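Unit 3 handout: Recycled fibre claims and take-back schemes

Last updated 27/03/2025

Print this page | E-mail this page

Read this before the seminar and bring one clothing label with you.

Most of the "recycled" polyester on the high street began as drinks bottles. Shops tend to present this as a rescue. Be careful. A bottle can often be made into another bottle, while a blended jumper is much harder to turn back into yarn. Ask what would have become of the plastic otherwise, and whether the label helps you to find out.

Our first case is Rellari, whose spring range of 265 styles was sold under a green swing tag. Only 36 of the styles gave a fibre percentage on the product page. For the rest, shoppers had the tag and a picture of a leaf.

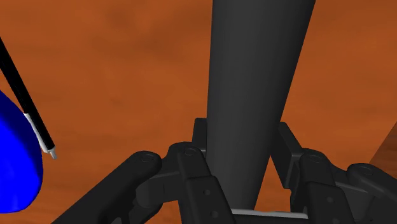

The tag's small print says "made with recycled content". It sets no minimum. A coat with a recycled lining and a new outer shell would pass, and so might a coat with a recycled zip tape – the wording allows either.

Our second case is Fidby, which takes old clothes back at the till and gives a voucher in return. The voucher runs out after 30 days and can only be spent on new stock. I have yet to see a figure from the firm for how much of what it collects becomes fibre again. "Diverted from landfill" may cover resale, rags, export or burning for heat, and these are very different ends for a shirt.

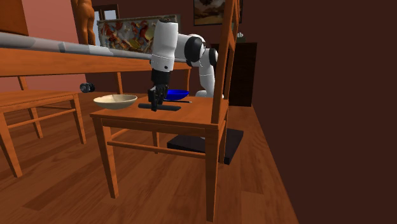

Robotic arm and wooden chair, computer-rendered.

For the seminar in May

Compare the Fidby leaflet with the Brivden one in your reading pack. Mark every claim that could be checked by an outsider – then mark who would have to pay for the checking.

Print this page | E-mail this page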